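Ticket 1225 - Carpet marks, second floor meeting room, Tumutthorpe office
Status: Open, waiting on supplier
Reported by: Alois Zürcher
Category: Flooring

Problem

Dark marks on the gray carpet in the meeting room. They don't come up with the vacuum. The room was vacuumed twice, once with the brush head down and once with it up, and there was no change either time. I would like to know if this can be cleaned in place or if we have to swap tiles.

Reply from facilities, Wednesday

Please tell us if the streaks you mention run in one direction or all over.

Reply from Alois

The fine light and dark lines run mostly side to side and I take those to be the pattern. What I'm asking about is the darker patches and the scuffs. They are faint, but they show more when you stand by the window.

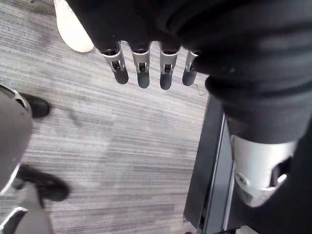

Steps tried so far

1. Vacuumed, see first note. No change.

2. Blotted one patch with a white cloth and plain water. A little gray came off on the cloth. The patch looked the same the next morning.

3. Larorar spot cleaner, diluted as it says on the bottle, left for six minutes and blotted. The patch got lighter. One scuff next to it did not change at all.

4. Repeated step 3 on the same scuff. Still there, so I stopped - I don't want to wear down the pile.

Reply from facilities

The lines are the pattern, leave those alone. The patches sound like ordinary soil and the Larorar should be enough. For the scuff, don't scrub and don't use anything stronger. We have asked Eder if it can be lifted with their dry compound. If not, we have three spare tiles from the original order in the basement store, and they can be swapped one for one.

Open items

- Eder to confirm the dry compound is safe on this carpet.
- Alois to do the remaining patches, one pass each, and report back.
- Check that the spare tiles are from the same dye lot.

Last updated: April, 3:40 p.m.

Contact: Clevora Facilities Desk, Tumutthorpe | © Clevora | Back to top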